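Clear Bins for a Shared Workroom
Project report, Household and Small Space Design 3764, Derley College

A large clear plastic storage bin on the light wood tabletop 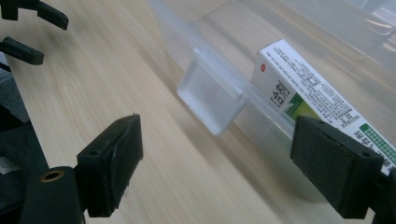
1. Background

The workroom on the ground floor of Lullitz Hall is shared by the textile, paper and model-making classes. Each class has its own supplies, but the shelves are common, and over the years most of the small materials ended up in cardboard boxes that had come in with deliveries. The boxes were of different sizes, did not stack well, and were labeled on whichever side happened to be facing out at the time.

Our group was asked to choose one storage problem in the building and improve it on a budget of 300 dollars. We picked the workroom because all of us use it, and we had each lost part of a class period looking for scissors, glue sticks or the good cutting mats. The project ran for six weeks and finished in November.

The aim was to move the shared small supplies into containers that students could see into without opening them, and to agree on a place for each container.

2. What we looked at first

Before buying anything we emptied the shelves one section at a time and sorted what was there. We used the large table by the window for this and kept the floor clear so that classes could still walk through. Sorting took longer than we had planned. Many boxes held a mix of things from all three classes, and some had a top layer of useful material over old scraps.

We made four piles: keep and share, return to one class, give away, and throw out. The throw-out pile was mostly dried glue, bent pins and paper that had been damp at some point. The give-away pile went to the hallway shelf outside the studio and was gone by the end of the week, except for a bag of wooden beads that nobody wanted and that we put back.

We also asked people in the three classes what they could never find. The most common answers were tape, rulers and anything with a cord. Several people said they did not mind where things were kept as long as it was the same place each time.

3. Choosing the containers

We compared three kinds of container: open wire baskets, opaque boxes with lids, and clear plastic bins.

Wire baskets were the cheapest and let air through, but pencils and needles fell out of them. Opaque boxes looked tidy on the shelf and protected colored paper from the light. Their problem was the same as with the cardboard, since everything depended on the label being right. Clear bins cost a little more for the same volume, and they show scratches, but a person can see from across the room whether there is yarn or foam board in one.

We chose clear bins for the shared supplies and kept two opaque boxes for colored paper. The clear bins came from Jirner, a housewares store near campus, and the opaque boxes from a clearance shelf at the same store. In all we bought 14 clear bins in two sizes. The budget also covered adhesive label pockets, felt pads and a roll of shelf liner. We spent almost all of it, and the small amount left over went to a spare roll of labels.

4. Measuring and fitting

The workroom shelves were built by Dvořáček, a local joinery shop, and the uprights are fixed, so the bins had to fit the shelves and not the other way around. We measured the depth at both ends of every shelf. One shelf turned out to be shallower at the left because of a pipe behind it, and we would have missed this if we had measured only the middle.

Our first test was done with a single large bin. We set it on the table, filled it with yarn and fabric ends, and carried it to the shelf and back. Full of fabric it was easy to lift. When we tried it with magazines it was too heavy for some of us to take down from shoulder height, and the bottom bowed. After that we made a rule that paper and books go in the small bins only, and that large bins hold light materials.

We also tried the bins with and without lids. With lids they stack, but students using the room put the lids down on the nearest surface and then forgot them. On the lower shelves we left the lids off and stored them flat in the cupboard. On the top shelf, where dust collects, the lids stayed on.

5. Layout

Supplies used by every class went between waist and eye height, nearest the door. This includes tape, rulers, scissors, glue and pencils. Materials used mainly by one class went on that class's side of the room. Fabric is at the bottom in the large bins. Foam and balsa offcuts are at the top — light enough to take down safely with the step stool.

Each bin has a label on the short side facing out. We wrote the labels in plain words ("tape," "string and cord," "rulers") and did not use category names. An early version had a bin called "fasteners," and people kept asking what was in it even though they could see the clips through the side.

The large table was kept as a work surface. Bins can be brought to it during class, and they go back to the shelf before the next group comes in. We put felt pads under the bins that move most often, because hard plastic corners had started to leave marks on the tabletop.

6. Results

We checked the room at the end of each day during the last two weeks. On most days the bins were in the right place and the contents matched the labels. The exceptions were nearly always the tape and the scissors. The tape bin was too deep for how little it held, and people used the extra space for whatever they had in their hand. We swapped it for a smaller bin and the problem mostly stopped.

Teachers from two of the classes told us setup was quicker. We did not time it before the project began, so we cannot give a figure for this. It would have been easy to do and we should have done it.

Static was a problem we did not expect. Thread and small bits of foam cling to the inside walls of the clear bins. Wiping the walls with a slightly damp cloth helps for a few days.

7. What we would change

We would buy fewer large bins. Two of them are half full and take up shelf space that could be used for something else. We would also buy all the bins in one trip. Jirner changed the lid design between our first and second visits, and the newer lids do not fit the older bins, so we marked them with colored dots to keep the two kinds apart.

The next group should look at the cupboard under the sink, which we did not have time to open up and sort. A copy of the shelf plan is taped inside the workroom door, and the spare labels are in the drawer below it.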